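3.2 Printed brick and the feeling of a room

When we began talking with households in Brollholm and Lunde, we had expected to hear mostly about color, and we did hear a good deal about it. What we had not expected was how fondly people would speak of brick, and by that we mean printed brick, the sort that comes on a roll. Of the 295 households that returned our form, 49 had a brick pattern somewhere in the home, most often behind a table or a bed. Many wrote long and generous notes in the margins (which we enjoyed very much), telling us that the pattern made a plain rented room feel older and more settled than it was.

Scale seemed to matter a great deal to them. In the Konadside apartments, where bare concrete is common, people told us they liked a small brick with a pale joint, and several had gone back to Tilero for a second roll once they had lived with the first one through August. We return to the question of joints and seams in Section 3.3, where the answers were rather less of one mind. 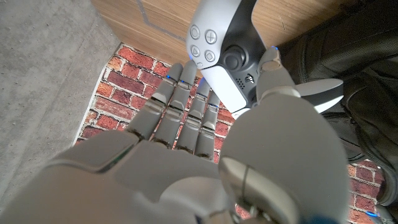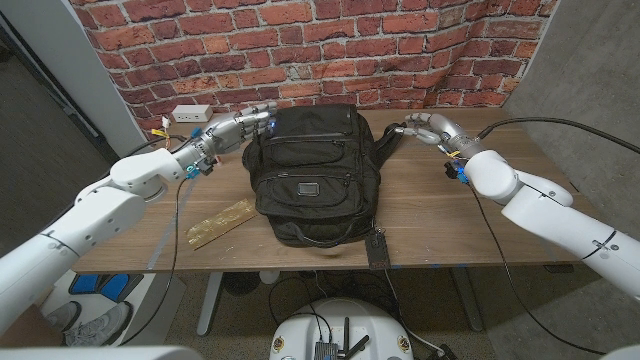
Figure 2. Brick patterns in orange and red tones, on a mat (first picture) and on wallpaper behind a wooden table (second picture).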